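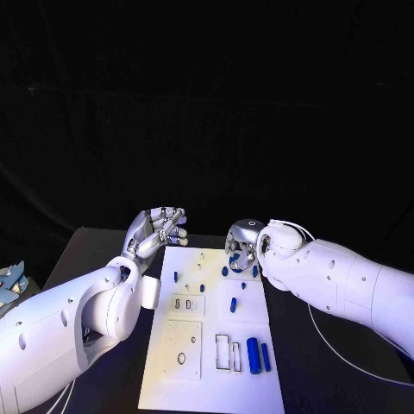
Figure 1. Small blue and white parts set out on a white board.

Sorting It Out: How Our School Handles Odd Plastic
Panya Intarasuk, Archie MacAulay and Maëlys Perrin
7 September 2022

We picked small plastics for our project after Ms Briggs mentioned that anything smaller than a credit card usually falls through the sorting screens. We had no idea! Bottle caps, bread tags, pen lids, bits of broken toys, all of it can end up in landfill even when people do the right thing and use the yellow bin.

So we put a collection tub in each of the 12 classrooms in the Aitken building and emptied them every Friday lunch for a term. By the end we had 2,000 pieces, and 600 of those were bread tags (our families eat a lot of toast). Sorting by colour was heaps of fun, but sorting by plastic type was much harder, as most of the little pieces have no number stamped on them at all.

The best surprise was the Year 3s, who kept bringing in milk bottle lids from home. We'd love to run it again from January, with a bigger tub near the canteen and clearer labels.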